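Do compartment boxes make anyone tidier?

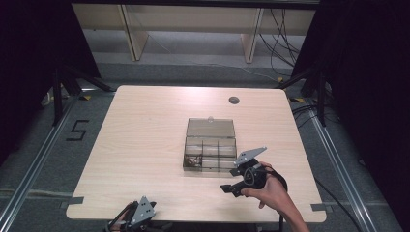

Loukia Vlachopoulos

I have my doubts about compartment boxes. The idea is that once every small thing has its own square, you stop losing small things. I've owned up to four at a time and still couldn't find a picture hook in September.

The clear one with six sections is the latest attempt. I'll grant it a few points. The lid stands up along the back, and smoky plastic hides dust better than the crystal sort. But look at the front left section: a brownish tangle, wire or twine, take your pick. A divider stops things wandering next door. It does nothing about knots.

Wanting Yin swears by hers and says I should label the lid. Label it what? "Bits"? My old Jokby tin had no dividers at all and I knew what was in it, mostly because I had to tip it out every time.

I'll give the six sections until the end of the month. If the tangle has spread to a second one by then, I'm going back to the tin.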